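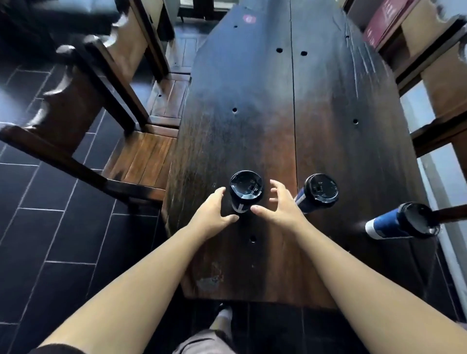

1. Planteamiento del trabajo

El presente informe recoge el proyecto de la asignatura de Diseño de Producto dedicado a los vasos con tapa para bebidas calientes. El encargo pedía estudiar un objeto de uso diario, observar cómo se coge, se apoya y se guarda, y proponer mejoras que pudiera fabricar un taller pequeño. Elegimos los vasos porque en la residencia Erkcombe se usan a todas horas y porque varios compañeros se quejaban de los mismos problemas: la tapa no se orienta bien, el cuerpo resbala y el vaso rueda cuando se vuelca.

El grupo lo formamos 2 estudiantes. La parte de observación la coordinó Ilango Poojary y la de dibujo y redacción la hizo quien firma el resto del informe. Trabajamos en la sala común de la residencia durante el mes de agosto, casi siempre a partir de las cinco de la tarde.

2. Material

Se usaron vasos cilíndricos con tapa negra. Uno es negro por completo, con la tapa brillante, unas marcas pequeñas en relieve y una abertura para beber. Lleva una etiqueta blanca en la parte baja. Los otros son azules; uno de ellos tiene una funda azul y blanca y el otro, letras blancas en el cuerpo. En las notas los llamamos «negro», «funda» y «letras» para no repetir la descripción cada vez.

La mesa es de madera oscura, de tablones gruesos y muy gastados. Tiene agujeros redondos taladrados y una grieta o junta larga en el centro. Al principio pensamos en cubrirla con un tablero liso, pero decidimos dejarla como estaba – una mesa real tiene arañazos y desniveles, y el vaso se va a usar en mesas reales. Los agujeros sirvieron además como puntos de referencia para anotar las posiciones.

3. Procedimiento

Cada ensayo empezaba con el vaso negro de pie en el centro de la mesa. La persona se acercaba con las dos manos libres y lo cogía como quisiera, sin instrucciones sobre qué mano usar primero. Después se repetía con los vasos azules, primero de pie y luego tumbados. Se hicieron 200 ensayos en total. Se anotaba:

– la mano que tocaba antes el vaso
– la altura del agarre (tapa, mitad o base)
– si había que girar el vaso para encontrar la abertura
– si el vaso se movía antes de levantarlo

Las hojas de registro se pasaron a una tabla con el formato que usa el taller Delance, que nos prestó también el calibre. La tabla final tiene 1.376 celdas, contando las observaciones libres.

4. Resultados

Lo más repetido fue el agarre en dos tiempos. Una mano rodea el cuerpo y lo sujeta, y la otra llega por el lado contrario, abierta, y acaba en la tapa o cerca de ella. Casi todos giraban después el vaso para buscar la abertura. En el vaso negro costaba más, porque la tapa y el cuerpo son del mismo color.

La funda azul y blanca dio mejor agarre, según los participantes. El problema es que se desplazaba un poco hacia abajo con el uso y había que recolocarla.

Con los vasos tumbados el resultado fue peor de lo esperado. Al ser cilíndricos ruedan con poco, y en varias ocasiones se pararon en los agujeros o en la grieta de la mesa. Esos casos se marcaron aparte y no se mezclaron con los demás.

5. Propuesta

La propuesta, a la que llamamos Itow, mantiene el cuerpo cilíndrico y añade dos cambios. El primero es una cara plana y estrecha en la mitad inferior, para que el vaso no ruede si se tumba. El segundo es una muesca en el borde de la tapa, alineada con la abertura, que se encuentra con el pulgar sin mirar. La etiqueta pasaría a la base.

Se preparó una maqueta en cartón y otra en espuma. La de espuma quedó con la cara plana demasiado ancha y el vaso resultaba incómodo en la mano izquierda. En la segunda versión se redujo el ancho a la mitad.

6. Limitaciones y trabajo pendiente

Todos los participantes eran residentes de Erkcombe y de edades parecidas. Tampoco se probó con líquido dentro, de modo que no hay datos sobre peso ni temperatura. Queda pendiente repetir los ensayos con el vaso lleno y consultar con Reddy, el proveedor de tapas, si la muesca se puede hacer con el molde actual. Los planos de la segunda maqueta van en el anexo A y las hojas de registro, en el anexo B.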